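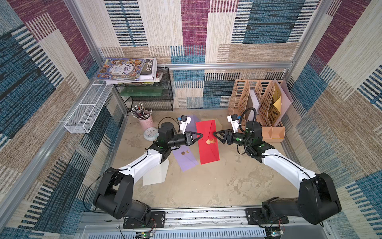
The envelope cell at Loltham has had its June service, and is speaking to us again. For those who have only ever walked past it on the way to the kettle, the cell is a pair of arms bolted to one long aluminium rail, and its job is to learn to pick up stationery without creasing it. It is not a glamorous calling. The trouble this spring was with the long red envelope with the two gold seals, which both grippers have to approach from opposite sides at the same moment, and which the left arm had begun to treat as a personal enemy. The right arm would arrive politely at its edge. The left would arrive slightly early and slightly low, and shove.

Rainer Harms took the job on, having made the mistake of being in the room when it was mentioned. His first suspect was the gripper fingers, which were fine. His second was the small camera above the left wrist, which was also fine, though he cleaned it anyway and was seen to look at the cloth with disapproval. The third was the shoulder. With the power off and the arm laid down, he could rock the whole thing on its black mounting plate by a hair, and a hair at the shoulder is a good deal more than a hair by the time you get to the fingertips. Two of the plate bolts had worked loose. The rest were thinking about it.

Putting that right took most of a morning. The plate came off, the rail slot was brushed out (one pencil tip, one dead spider, a washer that belongs to no machine we own), and the bolts went back in with fresh thread lock, tightened a little at a time and in a cross pattern. Kuhlmann, who sold us the rail, recommend checking the bolts every 126 hours of running. Our log showed over 70 days since anyone had signed for it, and the last signature was illegible. There is now a paint mark across each bolt head, so that anyone can see at a glance if one has turned. Please don't touch up the marks to make them line up. It has been suggested.

Then came the cables. The coiled one on the right arm has plenty of slack and has never given any bother. The thin one over the left wrist had been tied down too tightly at some point and was tugging whenever the gripper turned inwards. It now arcs freely and has been told to stay that way. The wires to the small boards in front of the rail have been left alone – they look untidy, but they work, and Rainer has views about people who tidy working wires.

After any shoulder job the arm has to be taught again where it is. The routine lives in the Grekelora folder on the bench computer: home both arms, run the touch points, then bring the grippers together slowly over the middle of the floor with a hand on the stop button. Ours took three goes. On the first, the arms met with the sort of click that makes everybody look up. By the third they were within tolerance, and the red envelope was lifted 24 times in a row without a crease.

Requests, while we have your attention. The books on top of the wire rack are part of the set, so don't borrow them. The pencil cup goes back where it was, pencils upright. And if the left arm starts shoving again, write it in the log before you do anything clever with a spanner.

The Nekcombe cell is next on the list. Rainer has asked for a stool.

Last updated: June
Print this page | E-mail this page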